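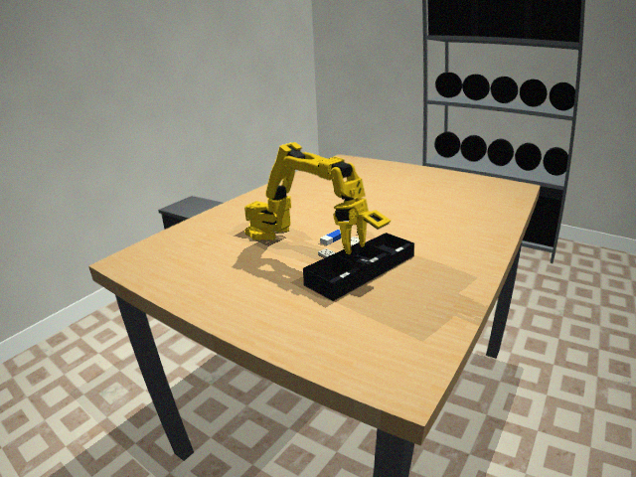 The price of the arm is the smallest surprise in the whole project, Eldana Bogale told the planning class in her first lecture, and she asked the students to write the sentence on the cover of their notebooks. Most of them wrote it. Few of them believed it before they made their first budget.

Chapter 4
Planning the Purchase of a Small Robot Cell

After you study this chapter, you should be able to:
separate the cost of the robot from the cost of the cell;
prepare a list of requirements before you speak with a supplier;
decide which tests can be made in simulation before money is spent;
read a quotation and find what is missing in it.

4.1 What exactly do we buy?

When a company says "we will buy a robot," the word robot can mean many things. For a supplier it often means the arm, the controller and the cable between them. For the production manager it means parts which arrive sorted at the next station. Between these two meanings there is a distance, and the distance has to be paid by somebody.

In this book we use the word cell for everything that is needed so that the task can be done. A cell for sorting small parts on a table includes the arm, the gripper, the table itself, the trays, the electrical supply, the safety equipment and the program. It includes also the hours of the people who install it and of those who learn to use it.

Consider the case of Perrin, a packing company in the town of Valtamora. Perrin wanted to place small items into trays with compartments. The purchase request had one line, with the name of the arm. The supplier, Trernel, answered with a correct offer for exactly this line. The gripper was not in the offer, and neither was the mounting plate. The company discovered this in April, when the arm was already in the building, and it waited 48 days for the missing parts. We will return to this case in Section 4.5.

4.2 The task before the machine

A good requirement list starts with the task. Write down the size and weight of each item, how it lies on the table, where it must go, and how many items must be moved in one hour. Perrin needed 600 items per hour. With one arm this means six seconds for each item, and the time for changing a full tray must be found inside the same hour. A person who reads only the maximum speed in the catalog will not see this problem.

After the items, describe the container. The height of its walls and the width of its compartments decide how far the fingers of the gripper may open, and from which direction the arm has to come. If the container may change in the next years, write this also.

4.3 Simulation as a budget line

Many buyers consider simulation as something for engineers only. We recommend to put it in the budget as a separate line, with its own hours and its own responsible person. In a simulated room the table can be moved, the tray can be turned and a longer arm can be tried, and no invoice comes for it. Perrin later planned 10 working days for this step, using a program called Rirkeo, and tested 742 placements before the second order was signed.

A simulation does not give every answer. Friction, worn fingers and dirty items are often simplified in the model, so the budget must keep an amount for trials with the real parts.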